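Speaker notes -- Small sinks in shared kitchens
Estside building users' meeting, 4 Aug 2020
Speaker: Rianne Verhoeven. Slides: Euan Pringle.

Slide 1. Title
Introduce myself. Thank Fahad Shaikh for the floor plans. Say that questions come at the end, except on units, which can be asked at any time.

Slide 2. Scope
The talk covers the tea points only. The canteen kitchen has its own drainage contract with Pindent and is out of scope. Dishwashers are out of scope too. Elikem Odoi will cover them in June next year, once the new ones are in.

Slide 3. What a tea point sink is used for
Filling, rinsing, hand washing of cups and cutlery, and parking. Define parking: an item is left in the basin with no washing under way. Parking is the main subject of the next ten minutes.
Note for me: do not get drawn into who parks. The survey did not record names.

Slide 4. The survey
Paper sheets by each sink, filled in by whoever used it. 2,669 entries were usable. Entries with no floor number were dropped. Eilif Hellström typed them up and has the spreadsheet if anyone wants it.
Most common entry: cup, rinsed and taken away. Second most common: cup, left. Forks come well ahead of knives, which I did not expect.

Slide 5. Basin geometry
A rounded basin has less flat floor than its outer dimensions suggest. Two items with round bases take up most of the floor, and anything long ends up on the slope. Cutlery left on the slope moves when the tap is opened.
The spout matters as much as the basin. A fixed spout needs clear space under it. If a tall item stands there, people fill from the side and the counter gets wet. Have the drawing ready -- the one with the spout reach marked in red, not the older one.

Slide 6. Kettles
Electric kettles do not go in the basin. Stovetop kettles may, for rinsing. Leave the lid on if only the outside is being rinsed. Turn the handle to the side with more room, so the next person can lift it out without reaching across the tap.
Descaling: fill, add the Postitis sachet, leave on the counter with a label. Do not descale in the sink. Pause here, this is where the third floor will object.

Slide 7. Mixed loads
A kettle, a cup and a couple of forks are enough to make a small basin awkward.
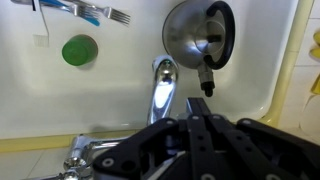
The order I recommend is cutlery first, then cups, then the kettle last. Cutlery is quick and clears the slope. Cups can then be washed directly under the spout. The kettle can wait on the counter during both steps.
If someone asks about plastic bowls: they protect the glaze but reduce the depth. I have no strong view.

Slide 8. Costs
Replacing one basin with the deeper Grgić model: 260 for the part, fitting extra. A drying rack costs 100. The budget for all floors is 4,000 and includes labor. Racks first, basins only where the glaze is worn through.

Slide 9. Requests to floors
Keep one rack per tea point. Put the brush on the hook, bristles down. Report slow drains by email to Euan, with the floor number -- he cannot act on "the kitchen."

Slide 10. Questions
Leave the cost table on screen. Spare survey sheets are in the blue folder by the door.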